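Textile Backdrops for Small Paper Goods
Student project report, Ruth Huamán and Kiros Seyoum

1. Purpose
The project compared surfaces on which thin white tissue can be seen clearly. Plain metal slats gave poor contrast in our November trial, so a dark printed T-shirt was laid over the table - print side up, sleeves out of the way.

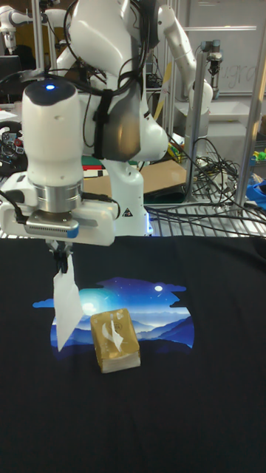 Tornitton, May 18, 2021

2. Materials
One black T-shirt with a mountain print in blue and purple. One beige tissue box. White tissues, Kondine brand, 268 sheets in stock at the start. The shirt was smoothed by hand before each session. Faint wrinkles were accepted.

3. Procedure
The tissue was viewed against the plain fabric and against the print. Each position was held for 52 seconds, and two readers scored the visibility of the tissue edge. The box was kept upright on the cloth.

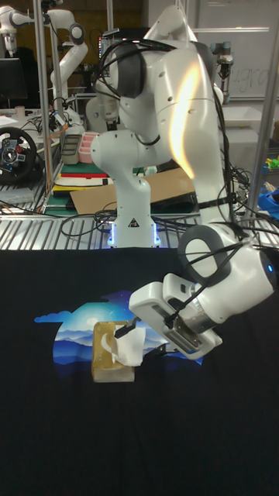 Scores for the plain fabric were higher in both sessions. Over the print, the pale parts of the sky and clouds came close to the tone of the paper, and the readers disagreed more often on where the edge lay.

4. Remaining work
Repeat with an unprinted shirt. Weigh down the hem - it shifted twice in session 2.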